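Sternik Feltberg table, light wood, 169 cm: three months of spills

I did not want a new table. I wanted the old one to stop wobbling, and after a folded beer mat, then two folded beer mats, then most of a paperback, it was put to me by the rest of the household that tables can be bought. So in January I bought the Feltberg, from Sternik, in the light finish, for slightly more than I told my brother I'd paid.

It comes in one very long box and one very small, very heavy one. The small one has the bolts in it and goes through the bottom of a carrier bag if you're foolish enough to try that. Assembly is four legs, two rails and 28 bolts, and the instructions are a single sheet with no words on it and a drawing of a man who looks happier than I was. Allow an evening. You'll need a second person for turning it over, and it helps if the second person doesn't offer remarks.

The top is the reason to buy it. There's a lot of grain, running in long stripes from cream through to a sort of weak-tea brown, and it goes the same way across the whole surface, so it looks calm even when what's on it doesn't. Crumbs vanish into it. I count this as a feature. My other half runs a hand across it before meals and looks at me, so opinions differ.

A pale table also has a way of making your belongings look more deliberate than they are. A bottle of something orange and a little red-and-white box on our old dark one were clutter. On the Feltberg they could nearly be in the catalogue. 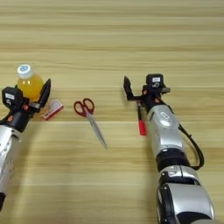
Thaís Guerra wrote in to say hers has gone a shade yellower at the window end after two summers, and that if you leave a fruit bowl in one place you'll find out exactly how big it was. She moves hers along every few weeks. She'd still buy it again, but in the darker finish.

I hadn't thought about sunlight, living where I do. What I had thought about was juice, and I can report that juice left for the length of a phone call wipes off with a damp cloth. Coffee left overnight does not, quite. There's a ring by my chair that I've been covering with a coaster, and I'd be grateful if it went no further. The leaflet suggests oiling the top twice a year. I used Plomlow oil because the tin was already under the sink, and it smelled of cricket bats until teatime the next day.

Grumbles, then. The rail along the long side is too low for anyone with proper thighs. The feet have felt pads the size of a shirt button, and two had gone by the end of the first month. The edges are square and sharper than they need to be, as my hip will confirm. And it's sold as seating six, which it does, provided none of them wants elbows.

I looked at the Ifans one as well, which was over 500 and came with rounded corners and a drawer. It's a better table. I paid 400 for this and it doesn't wobble, and I've got my paperback back, minus the cover.

Four stars. I'd have given it the other half if they'd put in a spare felt pad.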